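Projects > Dedwood > Print Room Records > README

# Dedwood Print Room Records

Catalog data for the prints, plates and working proofs kept at the Dedwood studio in Karkville. Most of the work is linocut, drypoint and monotype, with a smaller group of ink and wash drawings that were made as studies for prints. The records cover 200 sheets.

Last full revision: 1/12/20

## What is in the folder

- `sheets.csv` has one row per sheet of paper.
- `blocks.csv` has one row per block or plate, including canceled ones.
- `papers.csv` is a lookup table for paper stock.
- `notes/` holds plain text files copied from the studio notebooks, named by sheet number.

The files are UTF-8 with commas as separators. Empty cells mean the value was never recorded. A dash means it was checked and does not apply.

## Columns in sheets.csv

`sheet_id` is a letter and a number. L is linocut, D is drypoint, M is monotype, W is ink and wash. Numbers were given in the order sheets came out of the drawers and say nothing about when the work was made.

`title` follows the penciled title at the lower margin if there is one. Titles in square brackets were supplied during cataloging.

`edition` is written the way it appears on the sheet. Artist's proofs are marked AP and trial proofs TP. Monotypes have a dash.

`image_h` and `image_w` are the printed area in inches. `sheet_h` and `sheet_w` are the full paper. Deckled edges were measured at the longest point.

`ink` is a free text field. Color names are the ones on the notebook page, so "Urrego black" and "warm black" may turn up on sheets from the same block. We left these alone.

`block_id` links to `blocks.csv`. Sheets printed from more than one block list them in printing order, separated by semicolons.

`condition` is good, fair or poor, with an optional comment after a colon. Foxing, mat burn and old hinges are always mentioned. 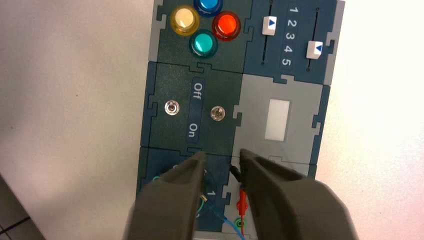 *Indicator light tile and slide switches on the test board.*

## Series

The Urrego series is the largest. It shows the market streets and the river steps in black with one flat color. There are 14 subjects, and all of them have at least one proof in the drawers. Two subjects have no surviving block.

The Totidlow sheets are smaller and mostly drypoint. Plate wear is visible in the later impressions, especially in the skies, where the burr has gone. If you need a good impression for reproduction, sort by the edition number and look at the low ones first. This is only a guide. Sheets were not always numbered in the order they were pulled.

The ink and wash drawings are not a series. Where a drawing clearly led to a print, the print's `sheet_id` is in the `related` column. A handful of links were made by eye and have a question mark after them.

## Known problems

- Some 15 sheets have a title in the notebook that does not match the title on the paper. The paper title is in `title` and the other is in `alt_title`.
- Early drypoint rows were entered with height and width swapped. These have been fixed in `sheets.csv`, but the text files in `notes/` still have the old order.
- L and M were mixed up for a group of sheets with both a cut block and hand-wiped color. They are all under L now. The old numbers are in `former_id`.
- `papers.csv` lists two stocks as "Japanese, thin." They are different papers. One has visible laid lines and the other does not.
- Dates are missing for most of the monotypes. Please don't fill them in from the exhibition lists, which give the year of showing.

## Use

The catalog text may be copied and reused with credit to Dedwood, Karkville. The prints and drawings themselves are under copyright, and reproduction needs separate permission from the studio.

Corrections are welcome. Send the `sheet_id`, the column name and the value you think is right. If the correction comes from a sheet in another collection, say which impression it is and whether you measured it framed or unframed.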